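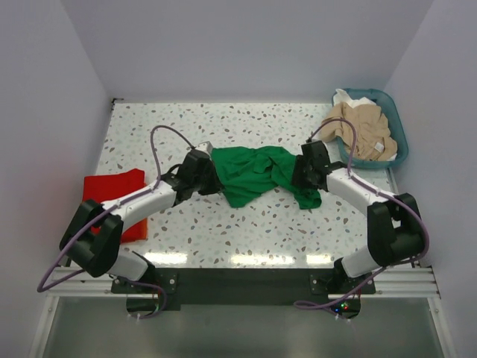 Category: Network / Label Printing
Status: Open, waiting on vendor
Requester: Anežka Malý
Assigned: Romana Vávra

Print jobs from the Wollstead inventory client stall after the second label. Queue shows "sending" and does not clear. Restarting the spooler releases one job, then it stalls again. Same result from both workstations on the second floor.

Printer firmware was updated in August. No complaints logged before that.

Checked so far:
Switch port: no errors, link at full duplex.
Static address: matches the reservation.
Ping from the print server: 200 packets sent, 2 lost.
Driver: Soomro generic, build 1115. Removed and reinstalled, no change.

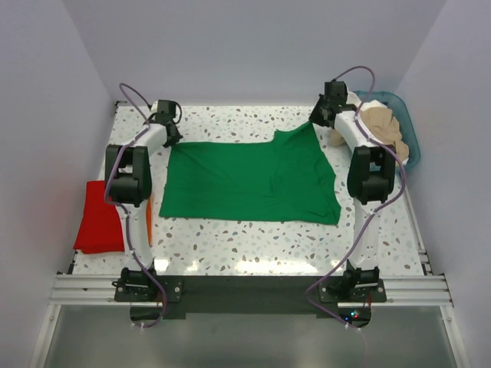
Sent the same label file from the Pituna test utility, bypassing the spooler. All 9 labels printed. That points to the spooler port settings. Bidirectional support was enabled on the port, and the status query times out after roughly 200 seconds.

Disabled bidirectional support and set the port to raw. Queue cleared. Anežka ran a full batch from her workstation without a stall. The other workstation still fails on jobs with a barcode in the footer. Text-only jobs are fine there.

Spooler log and footer template sent to Drollero support. Do not roll back the firmware until they reply. RV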